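4.2 Open-day demonstration

The second part of the study took place at the Otisville open day in August, when the lab let visitors in from the morning until late afternoon. We had spent most of the summer looking at our own logs, and it was a real pleasure to run the arm for people who had never stood next to one. Nayeli Espinoza and Yakubu Olatunji ran the station in turns, and Krisztina Kocsis took notes on what visitors said and where they stood. Over the day the door counter recorded 1,172 entries, far more than the 400 we had planned for.

The station used the kitchen set from Section 3 without changes: a wooden tabletop, a steel pan or pot, a clear glass bowl, and a handful of hand tools and small utensils. We kept the arm and the two-finger gripper from the Wumen trials so that results could be compared directly. Visitors could name a task from a short printed list, and the operator then started it. The bulb task (Figure 6) was the most requested by a wide margin, and children in particular asked for it again and again.
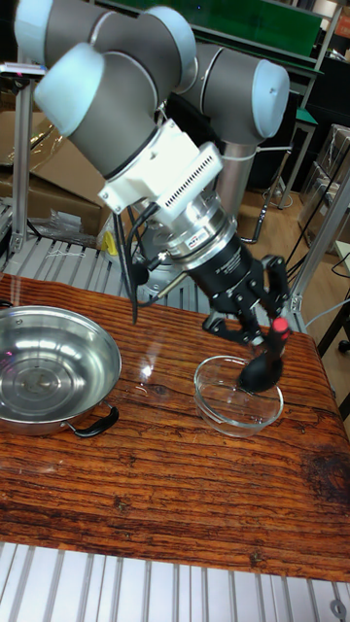

Figure 6. Bulb task at the open-day station. The gripper holds a black dropper bulb upright at the glass bowl.

We think the appeal of this task lies in how familiar the object is. Everyone has squeezed a rubber bulb, so everyone has an opinion on how hard to hold it! Several visitors pinched the air with two fingers while they watched, and one retired machinist talked with us at length about grip force and soft parts. His remarks led us to revisit the force limit, as described in Section 5.1.

Tool tasks drew a different crowd. People who worked with their hands tended to ask for the screwdriver, and they watched the angle of the tool more closely than the motion of the arm.

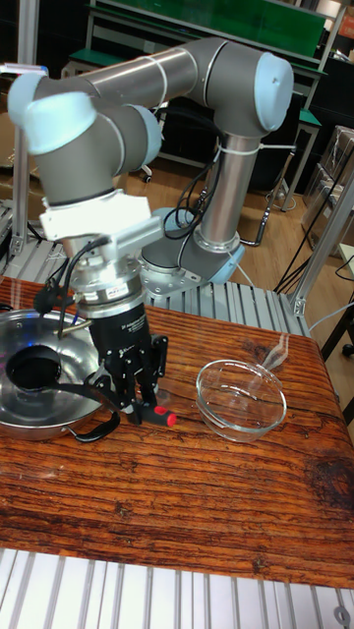

Their questions were also more pointed: whether the fingers would let a handle twist under load, how the planner chose a side to approach from, and what the arm would do if somebody moved the bowl. Jacinto Carrillo answered the last of these by inviting a visitor to choose a new spot for it before the next run - easily the liveliest moment of the afternoon.

Comment cards were handed out at the exit. We printed 1,000 and ran out before closing, so the later visitors are missing from the analysis. Rutilio Lozano coded the returned cards using the Bautista scheme, with one change: remarks on speed were split into "too slow" and "slower than expected," as the Purkcombe pilot had shown that visitors often meant the second one kindly.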